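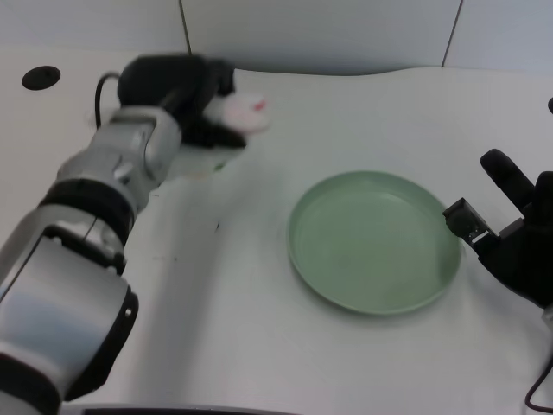 To: Trostmont robotics club list
From: Pilar Aravena
Subject: Re: [club] toy-to-plate, again

Rocío Quiroga wrote:
> I read the rules for the February meet on the train. Toy goes from
> the table to the plate, left hand only, five minutes per team, and
> the plate can't move. I don't see anything about which way up the
> toy has to land. Can we please stop arguing about that?
> Also, who has the log from last night? I have runs 1 to 20 and then
> a file called "final" with nothing in it.
> R.

We can stop arguing about it if Vandby stops arguing about it. Their captain wrote to the organizers to ask whether a toy hanging over the rim counts as "on" the plate, so now there will be a ruling, and I expect it to run longer than the rules.

The log is mine, sorry. There are 36 runs in all. The empty file is what you get when you close the laptop before pressing save, a technique I have been refining since freshman year. Runs 21 to 36 are in the club folder now, under my name, with the comments left in. Please don't read the comments aloud in front of our advisor.

As for the grasp, the trouble is still that a plush toy has no opinion about its own shape. Cù wrote the approach for something with sides. When the toy is lying over with its head toward the middle of the table, the fingers come in over the body and the planner is very pleased with itself, and then we close on a handful of fluff. I moved the target a little toward the head and slowed the last part of the approach.
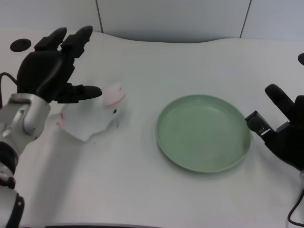 It costs us time, but we were spending that time on second attempts anyway. I also took out the wrist turn before the close. If anybody remembers why it was in there, speak up. The note in the code says "needed!!" and is unsigned, and I have my suspicions.

The right hand stays parked by the plate. I know it looks silly, one hand doing all the work and the other one standing there like a waiter. Moving it out of the way means redoing the collision setup, and the last person who redid the collision setup switched to geology.

Rocío, on your earlier question about Clesteo: yes, that's still the name of the program, and no, I don't want to vote on it again. The poster is printed.

What I'd like before the next session:

- one person to go through runs 21 to 36 and mark where the grip closed
- Cù to look at the approach speed and tell me I'm wrong, politely
- the white cloth pulled straight. The wrinkles show up in the depth data and I've been tuning around them like a fool
- whoever set the retry limit to 1000 to set it back to 5. I admire the optimism

I'll be in the lab from 4:00 p.m. and will stay until the building starts turning its lights off at me.

Pilar
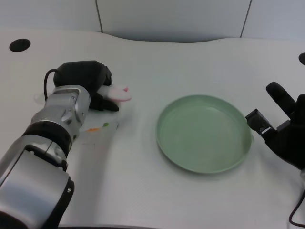
Club business

Dues can go to Rocío in cash or by the usual transfer. Write your name on it. Last term we had two payments marked "robot".

Rides to Vandby for the meet: I have room for three and one equipment case, and the case gets the front seat. If you can drive, reply to me and not to the whole list - the parking discussion last year went to 20 messages and we ended up taking the bus.

The sign-up sheet for bench time is on the lab door. Pencil, please.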